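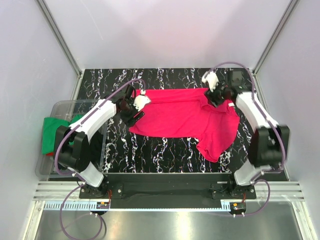
Two-arm garment handling. Photo: Jorberg

Jorberg Sets Equipment Plan for Garment Handling at Wasa Plant

WASA – Jorberg, the workwear rental and laundry company, will buy two garment handling cells for its Wasa plant and has set aside money for a third purchase decision in December. The plan covers robot arms, hands and grippers, spare parts, electrical work, floor changes and operator training.

The cells will be supplied by Hubmann under a single order. Each has a pair of arms working over one table. They are meant for the station where mixed shirts are picked up, opened out and laid down before inspection. That work is now done by hand on both shifts.

Jorberg is paying for the cells from its regular equipment budget. The plan does not change customer prices for the current contract year, and existing service agreements at Wasa stay as they are.

Under the agreement, the first cell is delivered and accepted before the second one ships. Acceptance is based on a run of 2,000 garments taken from normal plant stock, with polo shirts, T-shirts and light work jackets in the mix. Garments that have to be finished by a person are counted separately and reported to both companies. If the first cell does not meet the agreed level, Jorberg can hold the second shipment without a fee while Hubmann makes changes.

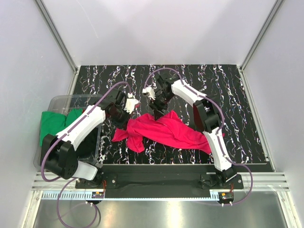

The purchase price of the arms is a little over half of the total. The remainder goes to items that were left out of Jorberg's earlier estimates for similar projects, including guarding, cable replacement, compressed air for the neighboring line, a second set of fingers for each hand, and the hours that plant staff will spend on setup. Those hours alone come to nearly 1,000 and are now charged to the project. In past years they were charged to the maintenance department, which made projects look cheaper than they were and left maintenance short in the fall.

"We wanted one number that included everything," said Vlasta Stojanovska, equipment planning manager at Jorberg. "The first quote we looked at had the arms and the table in it. It did not have the bins, the wiring back to the panel, or anyone's time. We went back and priced all of that before asking for approval."

Stojanovska said the grippers took longer to settle than the arms. "Arms are easy to compare on paper. With grippers you need to see them take hold of a hem or a sleeve, on the shirts you really run. We put fingertips in the budget as a wear item, the same way we budget for belts."

The budget runs on a nine-month schedule from order to full handover. Site preparation comes first, followed by installation of the first cell, the acceptance run, and then the second cell. Electrical work will be done on a Saturday so that the folding lines do not have to stop during the week. 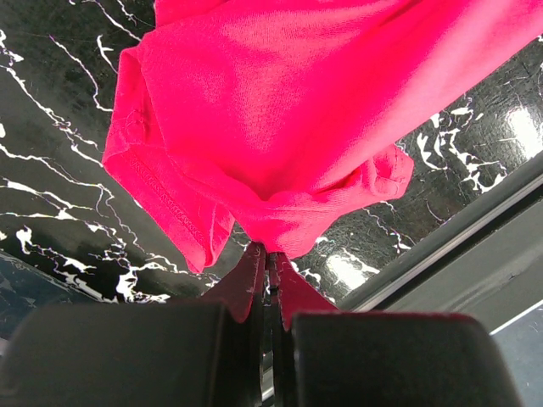
By Vlasta Stojanovska
Equipment Planning, Jorberg

Plants that are preparing a similar request have asked what we would do in the same order again. These are the points from our own file.

Start with the garments. We pulled a week of returns and sorted them by type and fabric before talking to any supplier. Knits and wovens went on separate lists. Anything with a thick seam or a rolled cuff was marked, and those pieces went to Hubmann as test stock.

Ask for spare part prices with the first quote, with a date they are good through. We asked for cables, fingers and wrist cameras, and wrote lead times next to each one.

Put the space on the plan. The arms take up less floor than people expect, but carts still have to get past and someone has to be able to reach the bins. We moved a cart lane at Wasa and that cost went into the request too.

Keep a reserve. Ours is held by the plant and can be spent on changes to fixtures or table surfaces without a new approval.

Track it all in one place. We use Javari, our internal planning sheet, and every line has an owner and a month.

About Jorberg
Jorberg rents, washes and repairs workwear for manufacturers, food producers and service companies. The Wasa plant handles shirts, jackets and pants.

Media contact: Jorberg Communications, Wasa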